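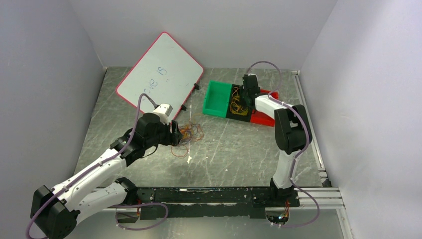

Dremside two-arm bench kit, anybody own one?

Forum: Small Shop Automation > Kits and Services

tinsnips_ohio
10/24/19
Has anybody here paid for the Dremside kit with their own money? I've read the product page three times and I still can't tell what I'd be getting. Two arms, a rail, grippers, and something called a Nurarness plan, which is their service where you send in recordings of a job and they send back a program that does it. The job they push is wire sorting. Pull a wire out of a heap, put it in the right bin, repeat until lunch.

We build small harnesses and we have drawers full of mixed offcuts. I'd love to believe it. But the page says "sorts mixed wire with ease" and gives no rate, no miss count, nothing about gauge. That bugs me.

crimpmaster
Reply
I had one on trial for 36 days starting in June. Short version, the arms are decent and the service is oversold.

Loose wire is a miserable thing to pick up. It's thin, it springs back, and it hooks onto whatever is next to it. My grippers would go in for one strand and come up with a bird's nest. When I laid the wires out apart from each other it did fine. If I'm laying them out apart, I can drop them in the bin myself.

tinsnips_ohio
Reply
That's pretty much what I was afraid of. Did you tell them?

crimpmaster
Reply
Yes. They said to send more recordings. I sent 20, then 32 more. It got better at the exact pile I recorded and stayed bad at any other pile.

bench_rat
Reply
I'll argue with this a little. I own the kit and I don't hate it. Most of the complaints I see come from people who throw the hardest job at it in week one. A tangle of orange, red, yellow and purple wire next to a three-part tray makes a nice sales picture and a terrible first job. Start with something stiff. Mine loads plastic caps into a fixture and I've stopped watching it.

I agree the product page is no help. They should lead with the caps.

crimpmaster
Reply
They sold it to me as a wire sorter, so I tried it as a wire sorter. I don't think that's on me.

bench_rat
Reply
Fair enough. I still think the hardware is worth more than you're giving it credit for.

oldrelay
Reply
My problem is the cables. The purplish-gray ones run along the outside of each forearm, go around the elbow, and then hang in a big loop under the front rail. On a bench where the whole point is handling loose wire! Ask what a replacement costs before you buy, and ask how long it takes to ship. I asked twice and got a brochure.

I also don't care for the electronics sitting in openings right under the arm bases. We make chips and clippings all day. I'd want a cover over that before it came anywhere near my shop.

bench_rat
Reply
I made covers out of sheet acrylic in an evening. Agree they should come with the kit.

tinsnips_ohio
Reply
What about the rail? The black one across the front looks pretty beat up, the finish is chipped all along it.

bench_rat
Reply
Cosmetic as far as I can tell. Mine has marks too, mostly from me sliding clamps around. It's stiff enough and the bases haven't shifted on it. I wouldn't pay new price for a scuffed one, though, so if they offer you a demo unit, haggle.

ghost_of_bisley
Reply
Has anyone compared it with the Ghauri setup? One arm, smaller reach, but they'll run your own parts before you pay. I sent them a bag of our worst stuff and they wrote back that they couldn't do it. I respected that more than anything on the Dremside page.

crimpmaster
Reply
I'd take one arm and a straight answer, personally. On the wire job my second arm mostly stayed out of the way of the first.

bench_rat
Reply
Depends on the job. With 2 arms one can hold while the other pulls, and for tangles that's how you'd want to do it. Whether their program is any good at it is another question, and I haven't tried.

tinsnips_ohio
Reply
OK. I've written to Dremside and asked for one unedited run on a bag of our own offcuts, start to finish, with the misses left in. I also asked what happens to the program if I stop paying for Nurarness. If they won't answer those, I'll go bother Ghauri.

oldrelay
Reply
Ask about the cables too.

tinsnips_ohio
Reply
Added it. Will post whatever they send me.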